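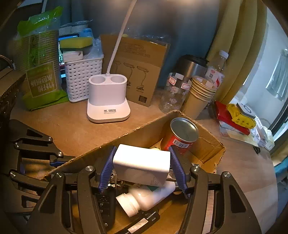 Search this site Go

Packing bench going over to grippers, what happens to us?

Posted by Hanneke De Smet, Wed 8 August
Print | E-mail

I'm on returns at the Sturthorpe depot. Mixed boxes, all sorts in them, chargers, bottles, cans, whatever comes back. Since May we've been doing half the shift with the hand grippers so the Jurley system can learn off us. Manager says no jobs going, just "different" ones. There's 14 of us. Has anyone been through it? Do we ask for more money? My thumbs ache by dinner as well.

Lợi Tiêu
Went through it at Sorham. Took over most of the easy picks, boxed stuff with flat sides. Anything squashy or in crinkly plastic still came to us, so the day got harder and quicker, no easy ones to rest on. We did 800 items a shift before, they wanted 2000 across bench and machine. Get the new target in writing BEFORE it goes live. And ask who clears the jams, that was us, unpaid extra realy. Thumbs: swap hands, and ask for 5 minutes off every hour. We got it after two people went off sick.

Khaemba_nights
same at ours. nobody sacked but they didnt replace leavers. join the union if you havent

Hanneke De Smet
Thanks both. Meeting is Thursday, will ask about teh jams.

Print | E-mail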